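Stakik open bin, grey, used
Item no. 3289
Sold singly or in pairs
Condition: grade 2 (sound, marked)

Home > Storage > Bins and tubs > Used

Add to basket
Add to wish list
Ask about this item

Description

Open-topped grey storage bin with four sides and no lid. It comes to us used, is checked and washed at our Khunthong store, and is sold at a lower price than the new one. It holds small and middling things that don't need covering: cleaning brushes and scrubbing pads, cloths, bath toys, pegs, gardening gloves, the odds and ends under a sink.

The bin is one open space. There are no dividers and none can be fitted, so anything very small will end up in the corners. If you want to keep things apart, stand a few tubs or cut-down cartons inside it. Long-handled brushes are best laid flat along the bottom, where they can be picked out without tipping everything else.

We grade all used storage by looking at the inside first. Grade 1 bins have light marks only. Grade 2 bins have scratches and streaks on the floor and some scuffing or discolouring on the walls, and this is the grade you will get under this item number. Grade 3 bins have dents or bent rims and are only sold over the counter. Marks differ from bin to bin and we can't match them. The front and back walls may not look the same shade inside.
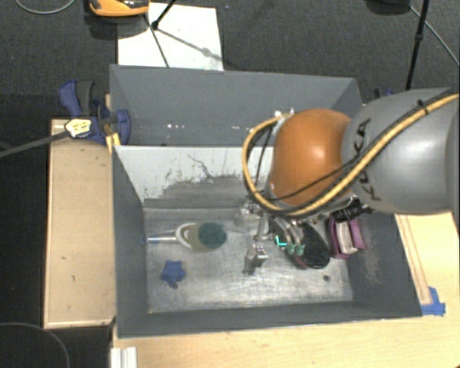 Pongsak Jitpraphai writes that he has had a pair under the utility room worktop since November, one for washing-up things and one for the children's plastic shapes, and that the scratches on the floor of both have stayed as they were when delivered. He would have liked handles. He also says that a scrubber put away damp leaves a ring, and that he now lays a folded tea towel underneath. He gives it four stars.

There are no handles on this bin. If you need to carry it when full, look at the Trivico tub, which has a grip at each end but is shallower. The two do not stack with each other.

What you get

One grey bin, or two if you choose the pair. No lid, label holder, liner or castors. Bins in a pair are of the same model and the same grade, though they may have come to us in different lots. They are sent one inside the other with card between them, and the card can go in with your paper recycling.

Size

Please ask for the inside measurements before ordering if the bin has to go on a particular shelf. The makers changed the rim during the time these were produced, and a bin with the later rim is slightly wider at the top. We will measure one from the shelf and put it aside for you until the end of the next working day. Measure your shelf at the front edge and again at the back, and check for pipes if it is going under a sink.

Cleaning

The bin has been washed before sale, but wipe it out before you put anything in it. Warm water and washing-up liquid are enough for most dirt. Use a soft brush in the corners. A green scouring pad will shift stuck-on label glue but will add fine scratches of its own, so try it on the underside first. Old streaks in the floor are wear and will not wash out. Do not use bleach or oven cleaner. Dry it with a cloth and leave it the right way up in an airy place.

Brushes and sponges should be shaken out and left to drain before they go in. The bin has no drain holes and we advise against drilling any. If yours is used for bath toys, empty it once a week and wipe the floor.

Not suitable for

Loose food. Hot ashes. Standing outdoors through the winter. Use as a step.

Delivery and collection

Orders placed by noon leave Khunthong on the next working day. A single bin goes as an ordinary parcel. A pair goes as a large parcel and costs more to send, shown at the checkout before you pay. Collection is free from the trade counter at the side of the building. Bring the order number, and ring the bell if the shutter is down.

Returns

You can send a used bin back within 30 days if it isn't what you wanted, provided it is clean. You pay the return postage unless we sent the wrong grade. Cracks or bent rims found on arrival should be reported with the packaging kept, and we will collect the bin ourselves.

Questions from customers

Can I get the same bin new?
Yes, through Cetance, to order. It is listed separately and has a longer wait.

Do you have a lid that fits?
No. A lid was made for the later rim only and we have not had any in for a long time.

Will it fit inside a standard kitchen cupboard?
Some cupboards, yes. Hinges take up more room than people expect, so measure with the door open.

Can you pick me out one with a clean floor?
Not at this grade. Ask for grade 1 and we will tell you whether there are any.

Stock

Singles in stock. Pairs in stock. The next used lot is due in on Tue 5 May and will be graded that week. For larger quantities write to Prasert Petchrat at the trade counter, giving the number of bins and whether you can collect.

Also looked at

Trivico tub with grips, grey
Stakik shelf liner, cut to length
Card dividers, pack, plain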